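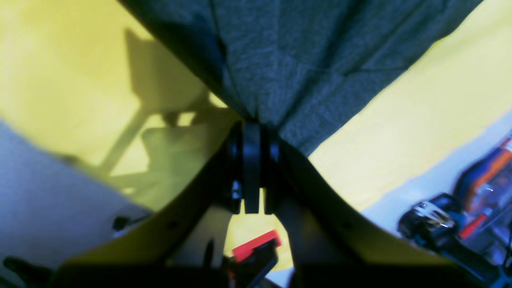

Gray knit, held at one point.

The Sweater at Pluletti's

Filed under: Short Fiction, Family

Last updated in June

My uncle Eusebio Pacheco believed the sweater was lucky, and I believed my uncle Eusebio would believe anything that came with a story and a price tag. It was gray, a little fuzzy, and too big for him in the shoulders. He had bought it from a man named Telmo Ibarra, who told him it had belonged to a sailor who walked off a sinking ferry without getting his socks wet.

"Which ferry?" I asked.

"He didn't say which."

"Where was it going?"

"Emiliano," my uncle said, "it was sinking. Who cares where it was going?"

He paid 95 dollars for it. I was working the counter at Pluletti's Dry Cleaning then, and I saw sweaters like that one every day of the week, left behind by people who had moved or died or just decided they could live without a sweater. We sold them off the back rack for two dollars each. I told him that. He said the ones on our rack had not been on a ferry.

The week after he bought it, he won 839 dollars on the Greka, which was what people in our neighborhood called the Saturday numbers. He came into the shop wearing the sweater in the heat, sweating through his collar, and put a twenty on the counter for me.

"So," he said.

"So you played numbers for thirty years and one of them came up."

"In the sweater."

"You were also wearing pants."

He laughed at that, but he took it home and hung it on its own hook, and he started wearing it for things. He wore it to see about his knee. He wore it to the bank. When Bernadette Rey, who owned the bakery and had turned him down every spring I could remember, agreed to go with him to the Festeo, he didn't give any credit to the haircut I had talked him into. I did point out that Crescencio Tejada, the man she used to go with, had left town on Monday.

"And why did he leave?" my uncle said, pulling at the cuff.

"His brother got him a job."

"Sure. That's how it works. It has to work some way."

You can't argue with that. I tried for most of a summer. If something good happened, it was the sweater. If something bad happened, it would have been worse. When his car was towed from in front of Suwannarat, the noodle place, he told everybody that a truck had come through there later and taken off three mirrors. I asked at Suwannarat. The cook remembered one mirror, and he thought it might have been a bicycle.

I told my uncle about the bicycle. He looked at me like I had tracked mud into the house.

"You went and asked?"

"I was getting lunch."

"What did you want him to say?"

I said I wanted him to say what happened. My uncle nodded for a while and then asked if I had brought him any noodles.

He got sick that fall. He wore it to the hospital and they put it in a plastic bag with his shoes, and he made me take it out and lay it across the foot of the bed. Bernadette came every evening at 7 with rolls he couldn't eat. She moved the sweater over to sit down, and folded it, and put it back. I never asked her what she thought of it.

After the funeral I went looking for Telmo Ibarra. I had some idea of getting the 95 dollars back, or of making him say out loud that there was no sailor. He was easy enough to find. He had a table by the bus station – belts, radios, a box of reading glasses – and on a hanger behind him was another gray sweater, not quite the same knit.

"Nice one," I said. "Where's it from?"

He looked me over. He took his time with it.

"Fireman," he said. "Fell four floors and got up."

"Which fire?"

"You want the sweater or you want the fire?"

I told him I was Eusebio Pacheco's nephew. He took off his cap. He said he was sorry, that Eusebio had been by to see him in the spring, with a lady, and had bought her a belt. He hadn't asked for a story with it, Telmo said. He'd paid what it said on the tag.

I walked back to work. It was cold by then and I had come out without a coat, and I had the sweater in my bag because I had meant to throw it on the man's table. I stood at the light on the corner for two full changes. Then I put it on. It was scratchy, and it smelled like bread, and I crossed when everyone else did.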